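# The gripper that kept losing its grip

I spent most of July chasing one fault on the brick-building arm. I'm writing it up mainly so I can find it again next year.

The setup first. It's a small desktop arm with a parallel gripper and two fingers I printed myself. It picks up a brick, carries it over a studded baseplate, presses it down and lets go. The control code is called Thambiah and I share it with a couple of people who run it on their own arms. Overnight I let it cycle on its own and write a log.

The log is how I found out. I had set up a run of 3,007 cycles, and at cycle 736 the arm stopped with an overcurrent error on the gripper motor. The brick was jammed at an angle between the fingers and one corner was dug into the plate. The motor housing was too hot to keep a finger on. No smoke, but I could smell it from the doorway.

My first guess was the force setting. I had it at 80 percent, which is high for something this light. I dropped it and ran again. Same jam, earlier. Then I thought it was the camera calibration, so I redid that, which took an evening and changed nothing.

What I should have looked at first was the fingers. I took them off and laid a straightedge along the gripping faces. The left one had a bow in it. It had been squeezed for weeks by a motor that was never told to relax between cycles, and the plastic had crept. With one face bowed, a brick gets held at two points, and it turns when it touches the studs. The controller sees the resistance, decides the brick isn't seated and pushes harder.

So there were two problems. The finger was bent, and the code had no limit on how long it could push. The second one bothers me more. A bent finger ruins a brick. A motor that stalls all night with no timeout is a fire risk, and I was asleep upstairs.

Changes so far:

- Stall timeout of 5 seconds, then the gripper opens and the arm parks.
- Thermal cutoff taped to the motor housing, wired to the supply and not to the software.
- Fingers reprinted with thicker walls.
- No more overnight runs until I trust it.

I've been running the new fingers in short batches with me in the room, and I check the faces with the straightedge after each one.
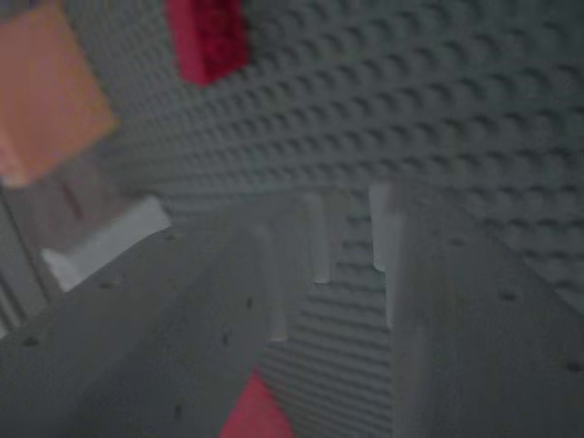 Nazma Bhattacharjee wrote back after I sent her the log, and she thinks the timeout is still too long. Her version of Thambiah cuts out on current alone, with no timer, and she'd sooner have false stops than a cooked winding. She also asked why I was opening the gripper after a stall, when a brick dropped in the wrong place can jam the next move.

She's right about the second part. I've changed it so the arm parks and waits for me to press the button. On the current limit I'm less sure, as my readings are noisy and I'd be resetting it all day. I'll try a filter on it first.

The fix is in the main branch. If you're running an older copy, please update before you leave it alone with the power on.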